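A **hair tie** is a loop of elastic material used to hold hair away from the face or to fasten a ponytail, bun or braid. Most have a stretch core covered in thread, fabric or pile. Other names include hair elastic, hair band and bobble, the last used mainly in Britain.

## Construction

The common type is made from a length of braided cord with a rubber or synthetic core. The ends are glued, crimped or sewn, and the join is often hidden under a wrap or an ornament. Thicker ties spread the pull over more hair and leave less of a crease, but they tend to slip on fine hair. Plush and knitted coverings are sold mostly for children and for winter wear.

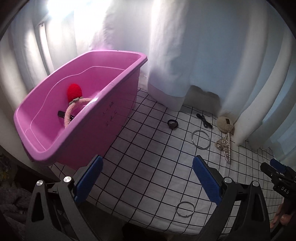
Dinesh Kodikara wrote in reply to an earlier version of this section that the covering matters less than the join, and that a bare metal crimp breaks more hair than any thread. Later makers' guides mostly agree, and metal crimps have become less common.

## Manufacture and trade

Cord is braided in long runs, cut to length and closed by machine. Decorated ties are usually finished by hand. The Pelupessy workshop in Pirkau began with plain black elastics and by its second year listed 161 patterns. A skilled finisher there could wrap 400 ties in a shift – more if the knots were single.

Small shops buy by weight or by the box. Utska, a wholesaler, packs plain ties in boxes of 600 and sorts decorated ones by color and covering.
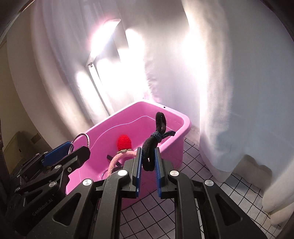

Boxes of mixed stock cost less, as sorting is the slowest part of the work. Returns are rare and mostly concern cores that have dried out in storage.

## Care and wear

Elastic cores weaken with heat, hair oil and sunlight. Ties can be washed by hand in cool water and dried flat. A stretched tie may recover part of its shape after a short soak in warm water, although a core with broken strands will not.

## See also

- Barrette
- Headband
- Scrunchie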